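Guardem as imagens más

Opinião - Sáb., 14 de julho 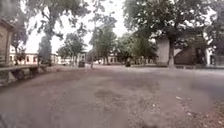
O que se deita fora

Trabalho há quatro anos a juntar exemplos para sistemas de condução de pequenos veículos em caminhos de terra. O projeto chama-se Elleo e o objetivo é modesto: um carrinho de carga que ande sozinho entre edifícios, em recintos sem asfalto nem marcações, e que não bata em nada. Para isso é preciso mostrar ao sistema muitos caminhos e dizer-lhe, em cada um, por onde se passa.

A minha opinião é que passamos demasiado tempo a limpar o que recolhemos. A regra que herdámos da Vekach, a empresa que montou a primeira versão do processo, manda eliminar qualquer imagem em que a etiqueta não possa ser posta com segurança. Parece sensato. Aplicada por pessoas cansadas ao fim do dia, a regra passa a significar outra coisa: elimina-se tudo o que é feio. Uma imagem desfocada, com um caminho largo de terra batida, árvores grandes dos dois lados e duas manchas escuras ao longe, vai para o lixo em menos tempo do que leva a abrir a seguinte.

E no entanto o caminho está lá. Percebe-se onde acaba a terra e começa o murete baixo do lado esquerdo. Percebe-se que do lado direito há uma faixa ligeiramente mais alta, junto à árvore. Quem conduz não precisa de mais do que isso para saber por onde ir nos próximos metros.

No último lote que revi havia 3.924 imagens. Tinham sido recusadas 1.000, certas, porque alguém pôs esse número como limite e o limite foi atingido antes do fim do lote. Fui ver 200 das recusadas, tiradas à sorte. Na maioria, o chão transitável podia ser marcado sem discussão. O que não podia ser marcado era o resto: o que é aquele objeto, que tipo de veículo é este, se há uma pessoa ao fundo.

Duas perguntas diferentes

O erro está em exigir que a mesma imagem responda a tudo. Perguntar onde se pode andar é uma coisa. Perguntar o que está no caminho é outra, e a segunda pede muito mais nitidez do que a primeira. Quando se juntam as duas na mesma ficha, a mais difícil decide pelas duas.

Bořivoj Lukáč, que coordena a etiquetagem, discorda de mim e já mo disse várias vezes. O argumento dele é que uma etiqueta incompleta é uma etiqueta errada. Se marcamos o chão e deixamos por marcar um vulto escuro que pode ser uma pessoa ou um caixote, o sistema aprende que aquele vulto não conta. Prefere perder a imagem a ensinar isso.

Tem razão quanto ao perigo, mas o remédio parece-me caro. A ficha que usamos, a da Juhl, permite há bastante tempo a classe "indeterminado". Quase ninguém a usa, por uma razão simples: durante muito tempo, cada "indeterminado" contava como trabalho por acabar na folha de produtividade. Quem era honesto aparecia como lento. Quem escolhia "veículo" ou "pessoa" à sorte aparecia como rápido, e quem recusava a imagem inteira aparecia como rigoroso.

Aquela mancha à direita do centro, de pé, perto da linha de árvores, devia receber exatamente essa classe. A outra, à esquerda, mais compacta, também: pode ser um veículo pequeno, pode ser um carro de mão ou uma carroça, e eu não assinaria nenhuma das hipóteses. O que eu quero que o carrinho aprenda é que, quando não sabe o que tem à frente, abranda. Para isso tem de ver casos em que não se sabe, e esses casos são os que andamos a apagar.

O chão também engana

Há uma segunda razão para guardar este tipo de material. Um caminho de terra não tem uma cor só. Tem zonas claras de pó, zonas castanhas, rodados pouco fundos, manchas escuras que tanto podem ser um buraco como terra molhada. Em imagens nítidas, a textura ajuda a decidir. Em imagens desfocadas, a mancha é só uma mancha, e foi precisamente aí que as nossas primeiras versões falharam: paravam diante de sombras e não davam pela diferença entre a berma com pedras soltas e o meio do caminho.

Skarphéðinn Þrastardóttir, que faz os testes no recinto de Ellport, pediu no inverno passado mais exemplos maus. Não usou outra palavra. Queria manhãs de céu branco, lente suja, vibração, focagem perdida. Demos-lhe imagens boas com desfoque aplicado por programa, porque era mais barato. Os resultados melhoraram no papel e pouco mais. O desfoque do programa é igual em toda a imagem e parte de uma fotografia bem exposta. O que chega do terreno vem com as copas das árvores a fechar em cima, o céu a rebentar nos intervalos das folhas e as paredes brancas ao lado de troncos quase pretos. São várias dificuldades ao mesmo tempo, e ligadas umas às outras.

O que proponho

Separar as fichas. Uma para o chão, outra para os objetos, e uma imagem pode entrar na primeira sem entrar na segunda. Onde houver um vulto que não se consiga nomear, desenha-se o contorno e escreve-se "indeterminado", sem penalização para quem o escreve. Deixar de fixar limites de recusa por lote. Manter um registo das recusas com o motivo numa linha, para que se possa voltar atrás quando o critério mudar, e os critérios mudam sempre.

Isto custa dinheiro. Duas passagens demoram mais do que uma, e o armazenamento não é de graça. A minha conta é que o custo fica abaixo do que gastamos hoje a voltar ao terreno para recolher situações que já tínhamos recolhido e apagado. Em Ellport fomos duas vezes fazer o mesmo percurso por essa razão. Da segunda vez estava bom tempo e as imagens saíram todas limpas, o que para este efeito não servia de muito.

Aceito que há um mínimo. Uma imagem em que não se distingue o chão das paredes não ensina nada sobre onde andar, e essa pode ir. Mas esse mínimo deve ser decidido por quem sabe para que serve o exemplo, com a pergunta à frente. Neste momento é decidido por gosto, e o nosso gosto foi formado por fotografias bonitas.

Em agosto começa a próxima ronda de recolha. O Bořivoj aceitou experimentar a ficha dupla num dos percursos, desde que a revisão seja feita por duas pessoas e que uma delas seja ele. Parece-me justo. Pedi que o percurso fosse o mais poeirento de todos - ainda não me responderam a essa parte.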